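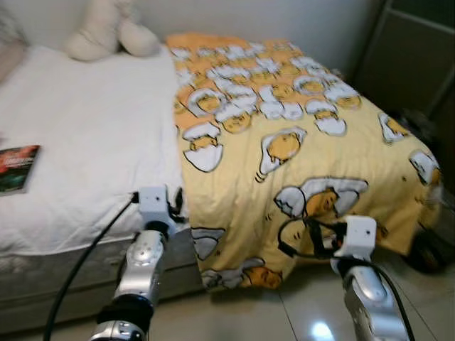 Guest rooms for the winter: who still has space

Quick one this month, sorry, I'm typing this between two phone calls and a pot of lentils.

We need beds again. Last winter the hospital family scheme ran out of hosts in the first cold snap and people slept in the waiting area at Plakthorpe General, in chairs, with coats on. Not doing that again if we can help it. So – if you have a spare room, or a kid's room standing empty while the kid is at college, please read on.

How it works, for new readers. A family comes in from out of town with someone on the ward. They can't afford a motel for a week. We match them with a host near the bus line. You give a bed, a towel, a key or a door code, and a shelf in the fridge. You don't have to cook. You don't have to drive anyone. Plenty of hosts do both anyway and then phone me to say they're worn out, so please go easy on yourselves.

Stays are five nights at most unless you say otherwise. Between guests you get at least two nights off. Feven Bogale does the matching and she will call first, never just send someone round.

Money. We had 1,573 dollars left over from the June supper, and 900 of that is going on linen and door locks. The rest stays put for bus passes. Hosts can claim 40 dollars per stay toward heat and laundry. Form is at the desk at the Lencho Street hall, blue folder, second drawer. If the folder is empty ask Feven, she has the master copy. Please hand the form in within the month, I had three turn up all at once in September and one was for a stay in March.

Bedding. Lots of questions on this, so:

Two sheets and a pillow case per bed is plenty. One on, one in the wash.

Blankets can be anything clean. No one is checking that it matches. Cartoon prints are fine, the kids fight over those.

Mattress protectors are in the hall closet, twin and full. No queen left, more are on order from Cavano and they keep changing the delivery date on us.

Please no feather pillows. We had two guests with bad reactions last year and it was a long night for everyone.

Wash hot if the fabric can take it. Cold wash the wool. 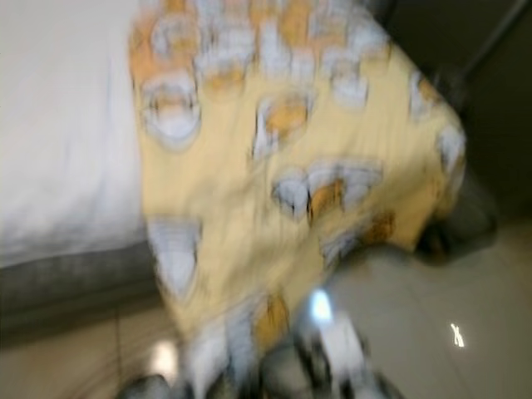
Page last changed: November 15, 2025

Added after the first version went out – the door lock people, Urkiline, have moved us to the early slot, so if you're down for a keypad be home before ten. They will not leave it with a neighbor. They need an outlet within reach and somebody who can sign. It takes them under an hour a door, they say.

Also the host evening. Same place as before, upstairs at the hall, soup first and then the talking. Gadisa Gebremichael is coming to go over the insurance letter line by line, becuase half of us signed it and the other half put it in a drawer. Bring yours. The short version is that your own renter's or homeowner's policy comes first and ours covers breakage up to 1,000 dollars after that. The long version is Gadisa's and he has handouts.

Things that went well last winter, from the host notes:

Leaving the wifi password taped by the bed. Everybody asks, usually at midnight.

A lamp they can reach lying down.

A written note on how the shower works. Mine needs one, you turn it the wrong way to get the right way.

Not asking about the patient. Let them bring it up. Some want to talk till one in the morning and some want to look at a wall.

Things that did not go so well: dogs nobody mentioned, one broken boiler, and a mix up over keys that ended with a grandmother on a porch for two hours. Feven now keeps a spare for every house that doesn't have a keypad. If she hasn't got yours yet, drop it off in an envelope with your street number on the outside and NOT your name.

We also want a few people who can't host but could do a linen run, hall to house and back. Small car is fine. Tell me which evenings.

If you hosted before and want a break this year, say so, no hard feelings at all. I would rather know now than ring you at nine at night with a family in the lobby.

Sign up sheet is on the board by the coat hooks, or leave a message on the hall line with your street and how many steps up to the front door. The steps matter, we get wheelchairs.

Next issue will have the parking thing and the minutes, which I haven't typed up yet.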